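Kullau Kitchen Notes
Posted by the author of Kullau Kitchen Notes, May 15, 2018
Print | E-mail this thread

1/ OK so I finally did the thing I keep putting off and got picky about how groceries get bagged in this house. Bear with me, it's a long one!

2/ I used to grab whatever bag was on top of the pile. Last trip back from the Jelier market the handles went, and I was chasing lemons down the Sornport steps with my phone in my teeth.

3/ So now it's brown paper on the table, standing up, mouth open, before anything else comes out. Flat stuff goes in early (plates, if you're taking food over to someone, and I usually am).

4/ Snack bags ride on top, always. They're mostly air! I put them at the bottom for years and served everybody crumbs.

5/ Fruit waits in a basket next to the bag. I like the light blue ones, the kind with straight sides. Melon, mangoes, whatever's around, all in there where I can see it. 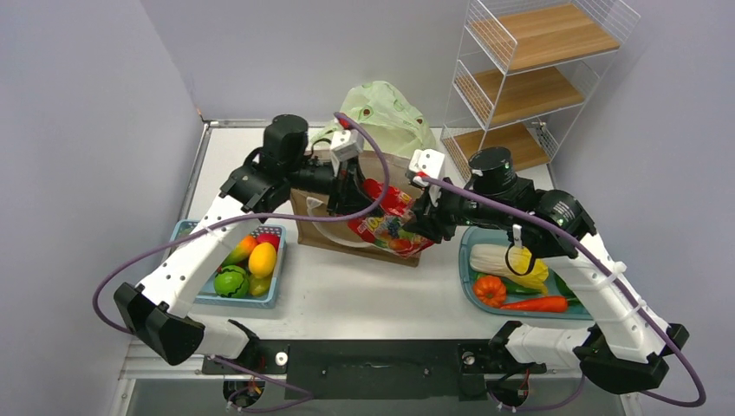 6/ And if the melon is a big one it gets carried by hand, sorry. Paper has limits. I paid 273 for one in July and it went straight through the bottom before I got to the door.

7/ Somebody asked about doubling up. Yes, 2 bags, one inside the other, for anything with jars. For chips and fruit one is plenty.

8/ Still haven't worked out eggs. I carry them separately like a nervous waiter. If you've got a system, please send it, I'll try it on the next run.

Contact | Copyright Kullau Kitchen Notes | Back to top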